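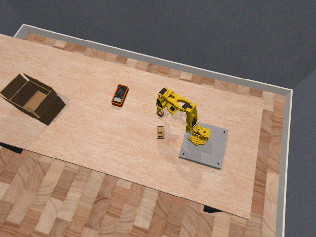 Visita à oficina Ronotetti, Onolton

Fui lá numa segunda de outubro, a convite do Min-kyu So, que anda a montar um braço de secretária nas horas livres. A oficina é partilhada por 7 pessoas e cada uma paga a sua bancada.

O braço chama-se Do. É amarelo, com servos pretos, e assenta numa placa metálica quadrada em cima da mesa. Antes de mexer no real, o Min-kyu monta a cena em simulação, com a caixa de cartão, o multímetro e os blocos numerados. Passámos lá quase toda a tarde.
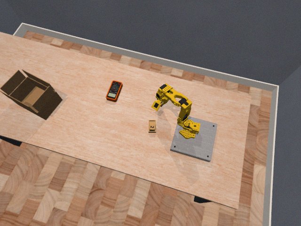 A mesa simulada, com o bloco 2 e a garra sem nada agarrado.

O programa de controlo, o Grokivov, foi escrito por ele -- umas 2000 linhas, com poucos comentários. Falámos sobretudo do pulso. A versão 6 do suporte tinha folga e ele voltou a desenhá-lo.

Quem quiser visitar deve escrever antes. A porta da rua fecha às 16 horas e a campainha mal se ouve lá dentro. Estacionar é difícil, eu deixei o carro junto à estação e fui a pé.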